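Our river needs more than signs

I live in Prodport for six years now, and every May I walk along the Espinoza, the small river that goes down from Jindwood to the sea. This year the water was brown for most of the month. My neighbors say it was always a little brown in spring. Maybe, but I have older photos and I do not agree with them.

The town has put up new signs that ask people to keep the banks clean. I like the signs. But the soil in the water comes from the slopes above Jindwood, where the trees were cut two winters ago. When it rains hard, the earth has nothing to hold it.

What was promised

The plan was to plant 2,934 young alders and willows on both banks. Until now 1,022 are in the ground. I asked at the town office about the others, and the answer was very polite and also very short: next season.

What I saw on Saturday

I walked the upper path and stopped at 253 young trees to look at the leaves. Most looked healthy to me. Near the old bridge the deer had eaten many of the tops, and there was no fence. In the evening I wrote my notes at home and drank too much tea. 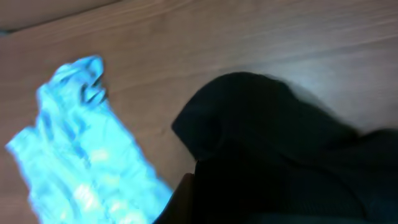 What I will do next

I will write to the town again and ask for fences before autumn. If you also walk there, please send me your photos of the water, with the day and the place.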